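Chapter 4
Teaching by Showing: What Stacking Two Bowls Taught Us

I used to think stacking was the boring bit of kitchen robotics. Then I spent a whole winter on it with Uriel Trujillo at our Idirness lab, and now I can't walk past a washing-up rack without having opinions! This chapter is about learning from demonstrations, where a person steers the arm through a job and a model tries to copy it. We'll use one small task all the way through: put the blue bowl inside the green one and leave everything else alone. 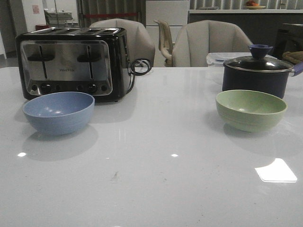

Figure 4.1 The two bowls apart, with the toaster and saucepan on the same counter.

Our training set, which we called Vorkcombe (Uriel's choice, don't ask), held 1,551 demonstrations. We kept 208 back for checking the model and never trained on them. I'd love to say we were that tidy from the start, but our first split let near-identical runs land on both sides, and the scores looked marvellous until May.

For this task the goal is easy to write down: one bowl nested in the other, the rest of the counter as it was. 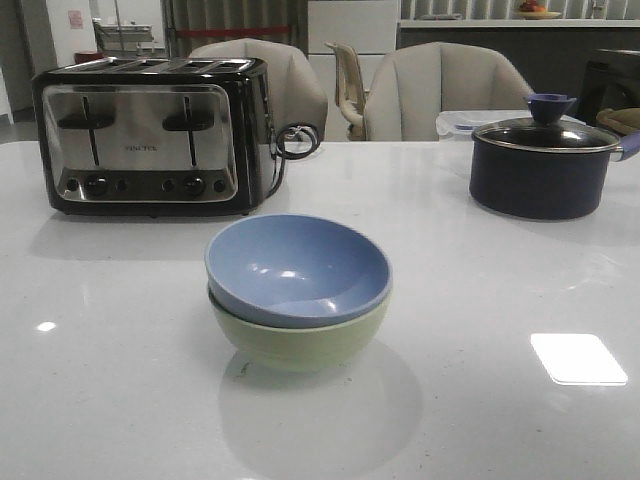 Why not just program the movement by hand?
Because a fixed path only suits one starting layout, and bowls get put down all over the place.

So we let the model see the counter afresh before each short burst of movement, and it picks the next burst from there. We trained it in batches of 512 (bigger ones wouldn't fit on our machine). 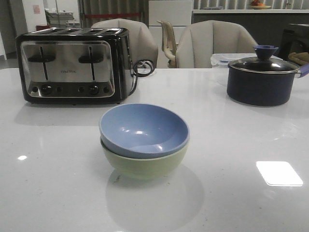 The other thing we had to settle was how to mark a run. Uriel wanted a plain pass or fail, and I wanted part marks for a good grasp. We tried both, and section 4.1 starts with the row we had over it.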